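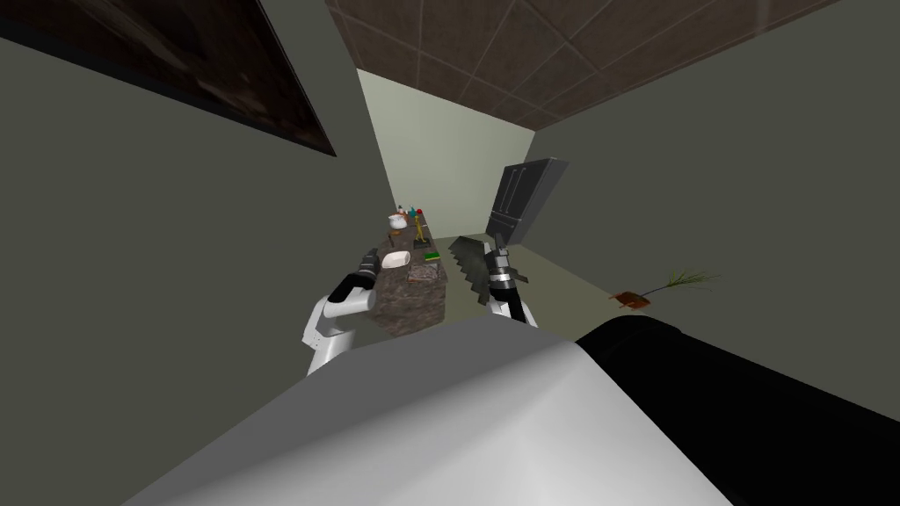
*Kitchen island, with an arm on each side*

**Open (2 min, don't rush)**

Evening, all. I've been asked to talk about away support in the lower divisions, and why anyone does it. I have 6 slides and a bad knee, so I'll be standing near the lectern.

Start with Lollstead. Capacity 3,000, if you count the bank behind the far goal, and the club does. Last March they had 1,878 in for the Ornar game. Best gate of the season. It finished nil-nil and the loudest cheer was for a substitution.

PAUSE. Someone here will have been at that game. Let them groan.

**What the away fan buys**

- A ticket, a coach seat, a pie
- A view of the match through a fence
- The right to say "I was there" to people who didn't ask

Ornar take a coach to every away game. It leaves at 7 a.m. whether the ground is four hours off or forty minutes. I asked why and was told it has always left at 7.
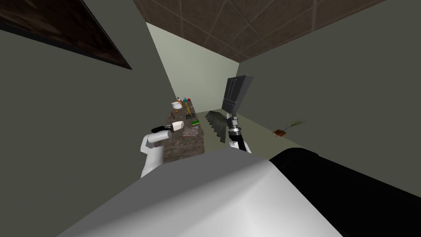 Clubs tend to treat visiting fans as a policing matter with a snack bar attached. You get the corner with the pillar and one turnstile. Then the program notes wish you a warm welcome and a safe trip home, mostly the second part.

Belkadi did it differently. They moved the visitors from the corner to the side stand, under the roof, and charged the same as the home end. Visiting numbers went up. So did the noise, and the home end got louder to drown it out. (Slow down here. It's the only real point in the talk.) 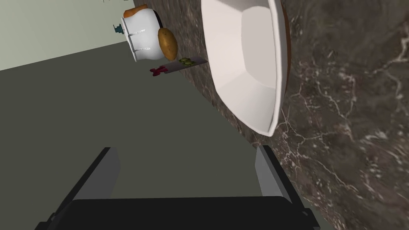 **Lollstead Supporters' Club – Away Travel Section**

Our own record, since I'll be asked. We ran the Mumum trip last season and lost 5–0. Two people slept through the second half and were envied all the way home.

**What I'd ask for**

- Put the away end under cover if you have any cover
- Tell us about kickoff changes before we've paid for the coach
- Stop holding us back for twenty minutes when there are 31 of us 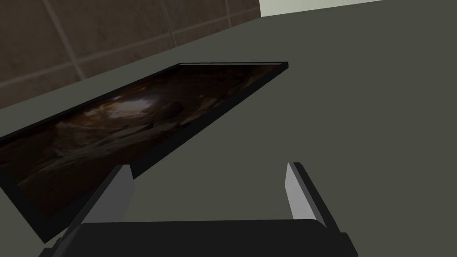 If the question about a bigger ground comes up: nearly 2,000 turn up on a good day, and we can't keep the tea hot for those. Ask me again when we've fixed the urn.

**Close**

Fixture list is by the door. Coach for Belkadi is filling up. Bring a coat, roof or no roof.

Questions – take three, then bar.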